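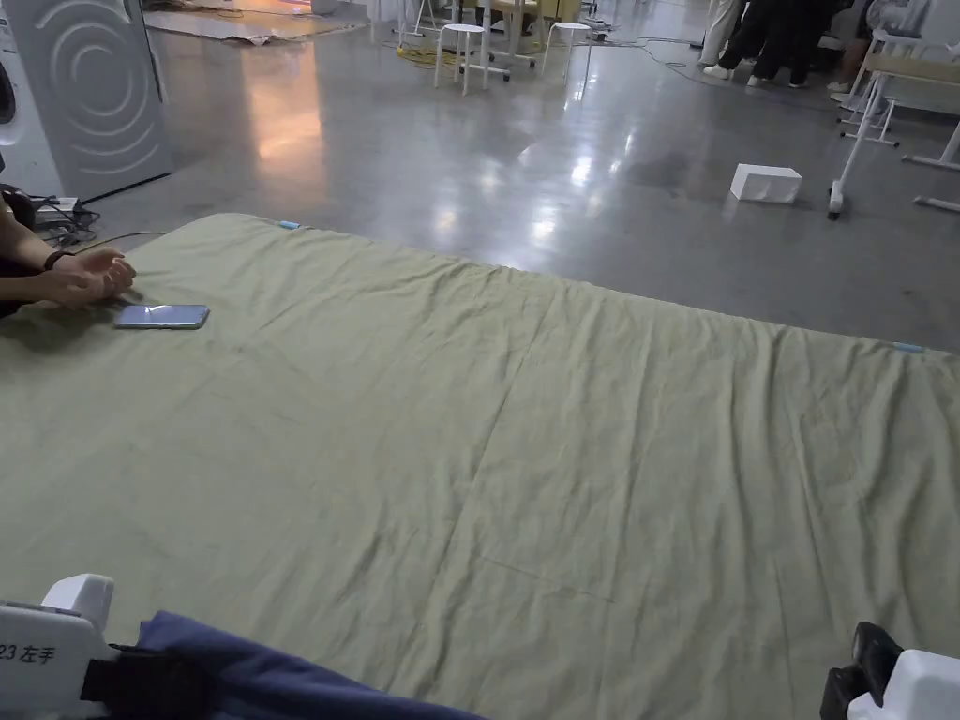

DIDBRIDGE — The Didbridge Unified School District will begin using a new visitor check-in and classroom door lock system at all 17 of its campuses in November, the district announced. The work covers 1,314 interior doors and replaces the paper sign-in logs now kept at each front office.

The system was chosen after a pilot at Timska Middle School and Mak Elementary School during the spring semester. It is supplied by Zurkach, which will also train staff and maintain the equipment for three years under the contract approved by the school board.

Visitors will enter through one designated door at each campus. The outer door stays locked during school hours and is released by front office staff over an intercom. Inside the vestibule, the visitor presents a government-issued photo ID, which is scanned and compared with the district's list of restricted persons and applicable court orders on file. A printed badge shows the visitor's name, destination and time of entry. Badges expire at the end of the school day and must be returned at checkout.

Parents and guardians who do not have a government-issued ID may be admitted after a school administrator confirms their identity against enrollment records. The system does not collect Social Security numbers, immigration status or fingerprints. Entry records are kept for 44 days and then deleted, unless they are part of an open incident report.

Classroom doors will be fitted with locks that can be secured from inside the room without a key. Each lock has an indicator on the interior side showing whether the door is secured. All doors can be opened from the inside with a single motion, as required by the fire code. First responders will carry a master credential that opens any classroom from the corridor.

Front office staff will be able to start a lockdown from a desk console or a wall button. Either action locks the exterior doors, plays a recorded announcement and sends an alert to the county dispatch center. The console cannot unlock classroom doors remotely.

Installation will take place after 4 p.m. and will not affect class schedules. High schools will be completed first, followed by middle and elementary schools. Each campus will hold one lockdown drill within a month of its installation. Families will receive notice before the drill and may ask the school office for the age-level script used by teachers.

Funding comes from the district's capital improvement account and a state school safety grant. No change to the local tax rate is required.

Questions about the visitor procedure may be directed to the front office of any campus. Questions about the contract may be directed to the district communications office.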